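How do I ask my employer for time off to volunteer with a nonprofit?

Asked by Ok-hee Geum, January 2019
Filed under: Volunteering, Work and careers

I have been helping at the Bramwood Newcomers Association since October. It's a small group that works with immigrant families – filling out school forms, going along to appointments, reading mail that comes in English only. I speak Korean and my Japanese is passable, so they keep asking me to do more.

The trouble is that most of the appointments are on workday afternoons. I have a full-time job at a company with 642 employees and no written volunteer policy that I can find. My manager is fine as a person but goes by the book. I'd like up to five afternoons a year to start with, paid or unpaid. I don't want to use vacation days for all of it because I go home to see my parents.

Has anyone here asked for this and gotten it? Did you go to your manager first or to HR? I would also like to know if I should bring a letter from the association.

3 answers

Ekrem Toprak
Just ask. Worst they can say is no. Mine said yes but only unpaid.

Masanobu Uchida
Go to your manager first. HR will send you back to your manager anyway, and managers don't like hearing about it second.

Put it in an email and keep it short. Say what the group does, how many afternoons you want, how much notice you can give, and who covers your desk. I asked for seven half days the first time and got four of them. The next year I got all seven, mostly by sending the dates early. Pick dates outside your busy season if you have one.

A letter helped me. Ask the association to put it on letterhead with a contact name and a phone number. It should say you are unpaid and that the work is interpreting or form help, whatever it is. Our payroll person wanted their tax ID too, so have that ready.

Also check whether the company gives money to nonprofits where staff volunteer. Mine does, and our group in Stendside got a check for $2000 that I would never have known to ask for. It was on the last page of the benefits booklet.
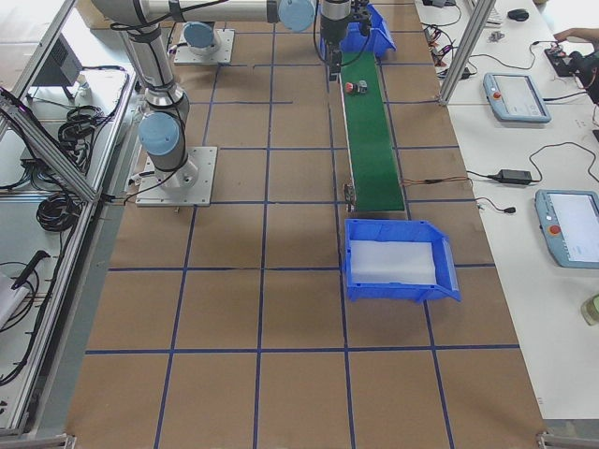
One more thing on the dates – if an appointment gets moved, tell your manager the same day, even if you think it makes no difference to them. I forgot to do that once and it took a while to smooth over.

Tsutomu Kamata
Agree with Masanobu about the email. I would ask for unpaid and let them offer paid. Some places will let you shift your hours instead, so you come in early and leave at two. That's what I do for the tutoring program and it doesn't touch my leave at all.

Be careful with interpreting at medical appointments. Our coordinator, Sadao Hoshino, won't send anyone to a clinic without training, and the clinic is usually supposed to provide its own interpreter. Ask your association what they expect from you before you promise your afternoons to them.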